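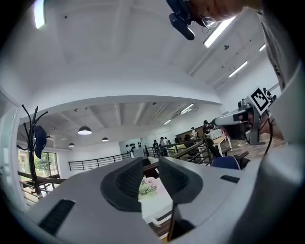
13 Jan 2018, workshop, flower table

Came in at the weekend to continue with the small bunches for the Reinholz order. They want table pieces, low ones, so that guests can see each other over them. Today only the pale pink and white with green leaves, no other color.

I compared two ways to start the bunch. First way is to lay the stems flat on the table and build from the leaves up. Second way is to hold everything in one hand and turn it. The flat way is slower but the heads stay at the same height. In the hand I always get one side too heavy, and then I must open it again.

Stem length: 18 cm before tying is good. I tried also shorter, but the leaves come too near to the tie and they bend. Seven stems in one bunch is enough, with more it becomes a ball.

The Vurkanis tape holds well but it leaves glue on the fingers. The Plutirik string is nicer to look at and is easier to open again. I will use the string for this order and keep the tape for the bigger work.

White table is good for the green, but for the white petals I see the edges badly under the ceiling tubes. Must try a gray sheet of paper under them - we had some in September, in the drawer with the ribbons.

Still to do: ask Fisilano for the price of the low bowls, and cut the rest of the string.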